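Flellov Worktop Oil: Set-up and First Coat Guide
Section 3: Oiling a wooden table or worktop

You're going to love this part! One tin (700 ml) does a good-sized kitchen table with plenty left for top-ups, and the grain really comes alive once the oil goes on.

Before you start

1. Wipe the top with a barely damp cloth and let it dry overnight.

2. Sand along the grain with the Skadik pad, fine side down. Light strokes, please, and keep going right out to the corners.

3. Brush off the dust, then go over it again with a dry cloth.
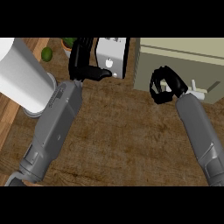
One reader wrote in to say that she skipped the second dusting on her first table and ended up with tiny gritty specks all over it, so she now does it twice with a clean cotton rag and swears by it.

CAUTION: Oily rags can heat up and catch fire by themselves. Lay them flat outdoors to dry, or soak them in water, before throwing them away.

Putting the oil on

4. Stir the tin well. Don't shake it, as bubbles leave marks.

5. Pour a small puddle and spread it thinly with a lint-free cloth. Thin coats win every time!

6. Wait around 27 minutes, then wipe away everything that's still sitting on top. If it feels sticky, you've left too much on (easily done, just keep buffing).

7. Leave it until the next day and repeat, for 2 coats in all.

NOTE: Keep hot pans off the oiled wood, and use a saucer under plant pots. Mop up lemon or lime juice quickly.

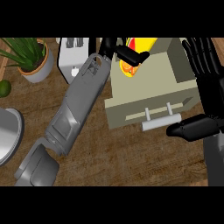 Looking after the finish

8. Wait 90 hours after the last coat before washing the top.

9. Clean with warm water and a drop of mild soap. Top up dull patches whenever you fancy.

Related guides
Praria Wax: which tint suits oak?
Getting rid of water rings
Tiêu chopping board care

Comments (2)
Does this work on beech? Mine drinks oil like mad.
Second coat done in November with the heating off, took ages to dry but looks gorgeous!

Contact Flellov | Copyright Flellov | Back to top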